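The rabbit's hay consumption went down in January, and it took me longer than it should have to notice. Rabbits hide illness well, so the only reliable signal is a change in intake or output. I had been filling the rack by eye, and by eye the rack always looked the same.

I now weigh the hay. The procedure is dull. Fill the rack in the evening, put the whole rack on a kitchen scale, write down the number, and weigh it again the next evening. Hay that ends up on the floor gets swept up and counted as uneaten. This overstates the waste a little, as Astar does go back for floor hay at night, but the error is about the same every day and it's the trend I care about.
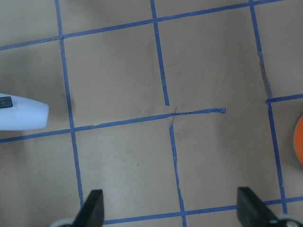
The first few days of numbers were useless. A rabbit with a newly moved rack will pull hay out for the sake of pulling it out. After that the readings settled down, and it became clear that she was eating well on some days and poorly on others. The poor days lined up with the bottom of the bag, where the hay is short and dusty. She picks out the long stems and leaves the rest.

## Changes made

- Shake each handful over a bin before it goes in the rack.
- Two racks instead of one, at opposite ends of the pen.
- Pellets cut back to one small serving, given in the morning only.
- Smaller bags, bought more often.

The second rack made the largest difference. Harju, the older rabbit, tends to sit in front of whichever rack was filled last. He isn't aggressive about it -- he just doesn't move. With two racks he can only block one. 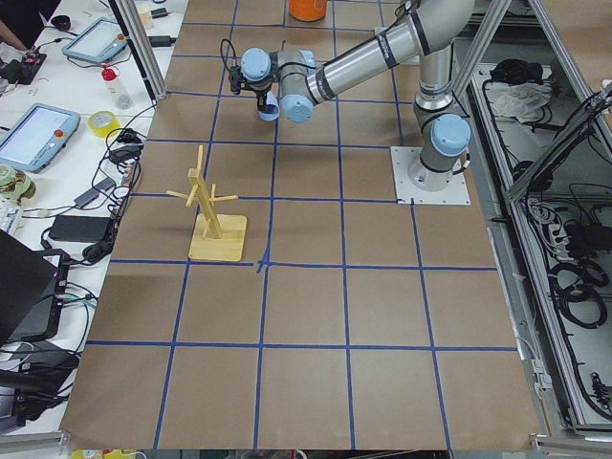 *Arm, mug tree and taped brown paper.*

The pen itself is 16 square feet, with the litter box along the short wall. I tried putting hay directly in the box, which many owners recommend, and both rabbits ate more. It also made weighing impossible. I went back to racks for three weeks to get clean numbers, then allowed a handful in the box as an unweighed extra.

A vet visit is still the right first step when a rabbit eats less. Ours found a molar spur on Astar, filed it down, and told me to keep the log going. If a rabbit stops eating altogether, skip the log and call right away. 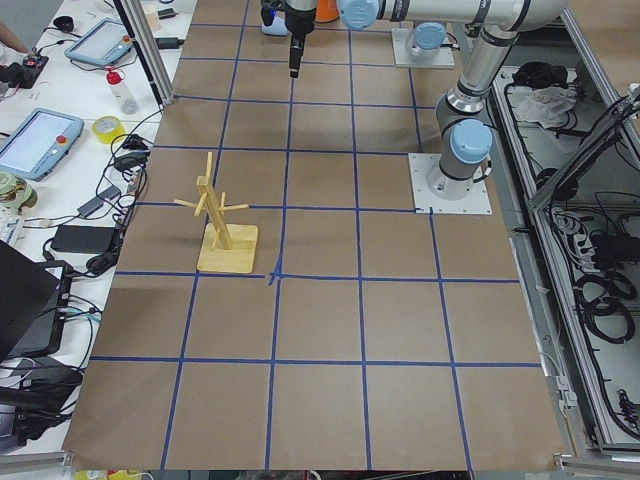

*Last changed: 7 May 2019*

Intake has been steady for almost 5 weeks. I weigh every other day now, and daily for the first week of a new bag. The scale needs a flat floor under it; on the rug it reads low and drifts. Next on the list is replacing the water bowl, which Harju has learned to tip over.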